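Blackwood Kitchen Brings Its Shared Lunch Program to Ritley This April

RITLEY — Blackwood Kitchen, the neighborhood meal service that has been cooking weekday lunches out of the old Girkasik bakery for three years, will start serving the town of Ritley in April, with the first meals going out at 11 in the morning and the last ones wrapped up well before school lets out.

The program is a simple one, and people who have eaten with us before will know how it goes. Neighbors sign up for as many or as few lunches a month as they like, pay what the menu says or what they can manage, and pick up their meal at the counter or have it brought to the door if getting out is hard. Every lunch has a warm main dish, a vegetable, a grain or bread, and a little something sweet, because our cooks feel strongly that a meal ought to have a little something sweet.

"I grew up in a house where there was always one more plate on the table than there were people in the family, and somebody always turned up to eat from it," said Wafula Mollel, who founded Blackwood Kitchen and still makes the bean stew himself most weeks. "When folks from Ritley started driving over to Girkasik to eat with us, in the rain and the snow and everything else, I thought, well, we had better go to them. It took us longer than I hoped, and I am so glad to be saying this out loud at last."

The Ritley menu was put together over the winter with a good deal of tasting and a fair amount of friendly arguing, and it now runs to 14 dishes that will rotate through the spring. Old favorites such as the chicken and barley, the squash curry and the baked fish with dill are all coming along. New this season are a lentil loaf with tomato gravy, a cold noodle salad for the warmer weeks, and a rhubarb crumble that has already caused some trouble among the staff over who gets the corner piece.

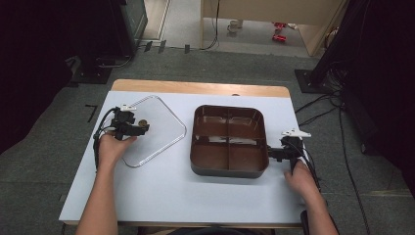 Lunches will be cooked fresh each morning in Girkasik and driven over to the new counter on Bretum Street, next door to the shoe repair shop. The counter has a few seats by the window for anyone who would like to stay and visit, and there will be coffee and tea on all through lunch. Children are very welcome, and so are people who only come in to get warm and say hello.

Blackwood Kitchen is also looking for drivers who know the back roads north of town, where house numbers can be hard to find — a patient nature and a decent set of tires are about all that is asked. Drivers are paid for their time and mileage, and they eat lunch with the rest of us.

Sign-up sheets for April are at the Bretum Street counter and at the bakery in Girkasik. Anyone with food allergies is asked to note them on the sheet, or to stop in and talk with the cooks, who are happy to go through the menu dish by dish.

Press contact: Wafula Mollel, Blackwood Kitchen, Girkasik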